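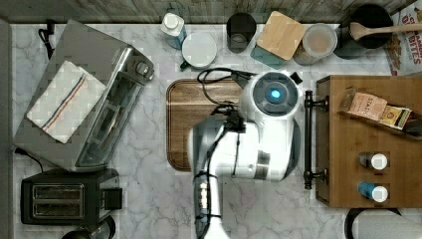

Réorganiser son plan de travail en une matinée

J'adore ce petit chantier ! On n'achète presque rien, on ne perce rien, et le soir même on cuisine autrement. Chez moi, à Bolby, je m'y remets chaque année en septembre, quand les bocaux d'été ont fini par tout envahir. Il vous faut une éponge, un torchon propre, un mètre ruban et une bonne musique.

1. Tout enlever
Vraiment tout, même le grille-pain. Débranchez les appareils, videz les tiroirs à miettes et posez l'ensemble sur la table. Profitez-en pour laver le plan. Sur du marbre, pas de vinaigre ni de citron : un savon doux, de l'eau tiède, et on essuie tout de suite.

2. Placer la planche en premier
C'est l'étape que je préfère ! La planche à découper en bois va au milieu, là où vous vous tenez naturellement, et le reste s'organise autour d'elle. Mon plan mesure 51 cm de profondeur entre le bord et la crédence : avec une planche posée en largeur, il reste de quoi aligner des pots derrière sans se cogner les doigts.

3. Regrouper ce qui chauffe
Le mini-four et le grille-pain vont du même côté, près des prises. Laissez de l'air autour du four et faites passer les cordons derrière, loin de l'endroit où l'on coupe. Le torchon rayé qu'on jette volontiers sur le four, c'est joli, mais retirez-le avant d'allumer – et accrochez-le ailleurs si vous êtes tête en l'air comme moi.

4. Aligner les contenants au fond
Une seule rangée, contre le mur. Un pot sombre pour les cuillères en bois, un bocal en verre transparent pour la farine (un bocal de 300 g suffit pour fariner un plan ou lier une sauce), une boîte à couvercle de bambou. Sille Kjærgaard, ma voisine, met ses cuillères à droite parce qu'elle est droitière, et je l'ai copiée aussitôt. Chaque couvercle retourne sur sa boîte ! Les céréales peuvent rester dehors, dans un angle, si on en mange tous les matins.

5. Vivre avec pendant 2 semaines
Cuisinez, faites des tartines, épluchez des carottes. Ce que vous n'avez pas touché file au placard. J'ai fini par descendre mon moulin Urero à la cave, et je le remonte pour les confitures.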